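Frequently Asked Questions About My Sourdough Classes and Starter Mail-Outs

Last updated 2023-04-08

I get a lot of the same emails, so I finally sat down with a pot of coffee and typed up the answers. If yours isn't on the list, write to me anyway. I answer everything, just slowly on bake days.

Who are you and what is Skimen?

Skimen is me, one home baker with a big oven and too many jars. I started selling loaves to neighbors, then people wanted to know how to make them, and now I teach small classes and mail out dried starter. The name is left over from an old blog of mine and I never got around to changing it.

Do I need any experience to take the beginner class?

None at all! If you've never baked a thing you might even have an easier time, since you won't have to unlearn packaged yeast habits. You'll mix, fold, shape and go home with a ball of dough in a borrowed basket (please bring the basket back, I beg you).

What should I bring?

An apron, a container with a lid for your dough, and a notebook if you like notes. Take your rings off before you come, because wet dough gets into every little setting and you'll be picking at it for a week. I have flour, salt, scales and scrapers for everyone.

How long does a class run?

Plan on most of the afternoon. Dough rests a lot, so there's plenty of sitting around eating toast. People with small kids at home sometimes duck out after shaping and that's totally fine, just tell me when you sign up so I can do your shaping demo first. 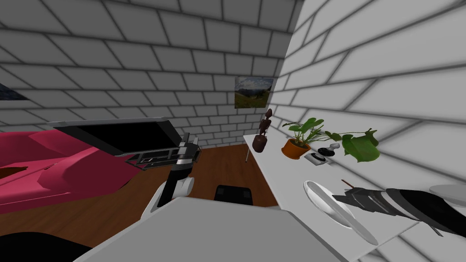
Can I get a refund if I have to cancel?

Yes, up to a week ahead. After that I've usually bought the flour, so I'd rather move you to a later class. If you're sick, stay home and we'll sort it out. I moved half of the March class around when that stomach bug was going through town and it all worked out fine.

What flour do you use?

Mostly the bread flour from Zornard Mill, plus their whole rye for feeding the starter. I like it because it drinks up water without turning to soup. You don't have to use it! Any unbleached bread flour from the grocery store will make a good loaf. Just go a little easy on the water the first time and see how it feels.

What's your basic recipe?

For two everyday loaves, I use 700 grams of bread flour, 300 grams of whole wheat, and enough water to get a dough that's soft but still holds together when you pull it. Salt goes in after the first rest. I've given up on writing down an exact amount of water, because every bag of flour is different and people would follow my number right off a cliff.

How much starter goes in?

With that recipe I use 100 grams on a warm day. In winter I go up to 150 or so, or I just wait longer. Waiting longer usually tastes better, if you can stand it.

My dried starter came in the mail. Now what?

Stir the flakes into a spoonful or two of lukewarm water and let them go soft. Then add the same amount of flour, cover it loosely, and leave it on the counter. Feed it once a day. You might see bubbles the next day or you might see nothing until day four. Both are normal. If you get a layer of gray liquid on top, it's hungry, so pour that off and feed it.

If it turns pink or orange, or grows fuzz, throw it out and email me. I'll send another packet, no charge.
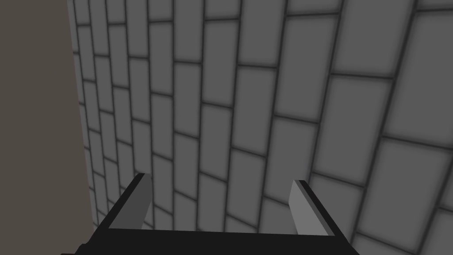
Gray brick-patterned wall, with a black gripper in front.

Can I keep my starter in the fridge?

Sure, mine lives there most of the week. Feed it, give it an hour or two on the counter, then in it goes. It'll sit happily for a couple of weeks. I once forgot a jar behind the pickles for an entire summer and it came back after five feedings, though it smelled like nail polish for the first three.

Why is my bread gummy in the middle?

Usually one of two things. Either you cut it while it was hot (I know, I know, I do it too) or it needed more time in the oven. Let it go darker than you think it should. A loaf that looks a tiny bit too brown to you is probably just right.

And if the inside has big tunnels near the top with tight, wet crumb under them, your dough needed more time before shaping. That's the question I get most from folks in chilly kitchens.

Do I have to own a Dutch oven?

It helps a lot, but no. I baked my first year on an upside-down cookie sheet with a roasting pan over the top. Whatever you use, check that the lid knob can take the heat. Mine was plastic. It melted. The kitchen smelled awful for days.

What proofing basket do you recommend?

I use the Skustley round one, the smaller size. Dust it with rice flour, which doesn't soak in the way wheat flour does. Don't wash it with soap. Let it dry out completely and knock the old flour off with a stiff brush. A mixing bowl lined with a dish towel does the same job for free.

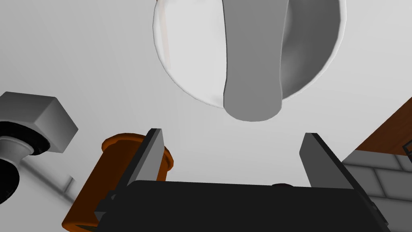

Do you ship to other countries?

Not right now. I tried it a couple of times and the customs forms ate my whole morning. Within the US, packets go out twice a week by regular mail.

Is your bread gluten free?

No, and please don't let anybody tell you sourdough is safe for celiac disease. There's flour on every surface in my kitchen including the dog, so I can't offer a gluten-free class there either.

Can I buy a gift certificate?

You can! Email me the name you want on it and I'll send back something you can print. They're good for any class, or for starter packets and a basket if the person lives too far away to come.

Where can I buy your loaves?

Santoso Market carries them on the shelf by the register. They tend to go before lunch, so call the store and ask them to set one aside. For big orders, write to me a week ahead and tell me if you want them sliced.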